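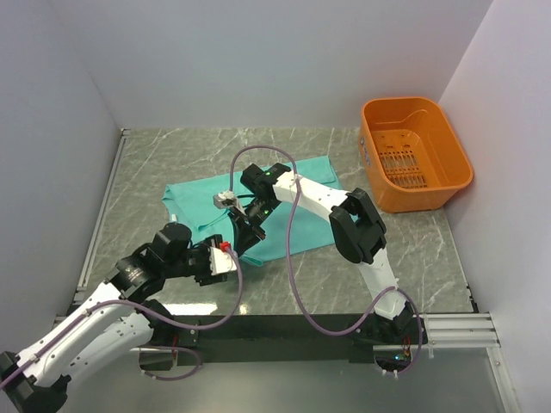
Rafia Bugti wrote:
> So did they tell you what happens to the folding table people? We're
> getting the same pitch at Osden and the slide on staffing has one
> sentence on it, "associates will be redeployed to higher value tasks."
> I have asked twice what the tasks are. I'd love to hear from someone
> whose place is further along than ours, good or bad. Also is it true
> they're slow? My lead says they're slow.
>
> Rafia

Hi Rafia, hi all,

Yes, they're slow! Your lead is right. I'll get to that, but the staffing part first, because I know that's what you want and I spent most of December wanting it too.

For those who joined the list recently, I'm at the Varnum plant, second shift, finishing side. We do towels, scrubs, table linen and a whole lot of small flat stuff (napkins, wipes, bar cloths) for restaurants and gyms. Small flats used to be four people at one long table with a radio. Now it's two people and the Fleda cell, which is two arms in a white box and which everybody just calls Fleda, like she's a coworker. "Fleda's down." "Fleda's sulking." You'll do it too, give it a week.

What happened to the other two. One moved to soil sort, which she hates, and she has told everyone including the plant manager. Same pay, but soil sort is soil sort. The other one took the cell tender job, and that came with a 30 cent bump and a lot of training on the clock. There was no layoff. I want to be fair about that. But two people have retired since and neither spot got posted, so if you're asking whether there are fewer of us than there were, yes there are, it just went quietly. Ask your people about attrition in those exact words. We asked "will anyone be let go" and got a true answer to the wrong question.

Now the work itself. I'm on the cell three nights out of five, so I can tell you what tending is like. You bring the cloths over, you watch, you clear it when it stops, you check what comes out, you log the stop. The logging is the part I didn't expect. Every stop gets a code, and there are 13 codes, and two of them mean the same thing as far as any of us can tell (bad pick, missed pick). I've started writing notes in the comment box and the tech from Ferreira reads them, because he called me about one! So if your screen has a comment box, use it.

The speed thing. A good hand folder on our floor will leave it in the dust on napkins. It's not close. A crumpled cloth is a hard thing for it, apparently, it has to find an edge or a corner it likes, and sometimes it goes after the wrong bit and has to let go and try again. You stand there with your own two hands itching. My first week I kept wanting to reach in and do it (don't, obviously, the door switch stops the whole thing and that's a code 4 and you get to explain it). What it has going for it is that it doesn't have a sore shoulder. Our best full shift so far was 676 good pieces, and management was thrilled, and the two of us on the hand table did more than that before lunch and didn't get a cake.

So why keep it? The answer we got is third shift, where they can't hire. I believe that one. They've had the posting up forever.

What got better for me: my wrists. Really. I've been folding for almost my whole working life and I'd gotten used to going home and not being able to open a jar. Three nights on the cell and two on the table is a mix I can live with. That rotation was not in the plan, by the way. The plan had one fixed tender per shift. We asked for rotation, they said it would complicate the training, we asked again with a sheet of names of everyone willing to train, and we got it. Bring a sheet of names.

What got worse: talking. The table was social, and I mean all night long, kids and recipes and who's mad at who. On the cell you're by yourself and you can't really look away for long. One of the younger guys loves that, he says it's the first job where people leave him alone. I miss the radio.

Also the numbers are different now. On the table the lead had a general idea of how you were doing. The cell knows every piece and every stop and what minute it happened, and my name is logged in on top of it. So far they haven't used that against anybody. We asked for it in writing that stop logs are for maintenance and not for reviews, and we have an email, which I've printed. I'd push for that before it's installed, when they still want you to be nice about it.

Things I'd ask at your meeting, if it was me:

Will open spots get posted when people leave
Who gets trained, and is it paid at the regular rate or better
Is there rotation
Who sees the logs
When it's down for a whole shift, who makes up the count, and does the target drop

That last one bit us. First time it was down all night the hand table was expected to cover both, with two people instead of four. It's better now, they pull someone off press, but it took some yelling.

Does anybody on here have one running towels yet? Ferreira keeps telling us bath size is coming and I can't picture it. If you've got one, write in, and tell me what your stop codes look like, I'm curious if ours are the standard set or something somebody at Varnum made up.

Rafia, let us know how the meeting goes. You can write me off list too if it's something you'd rather not have in the archive.

Back to it, break's over.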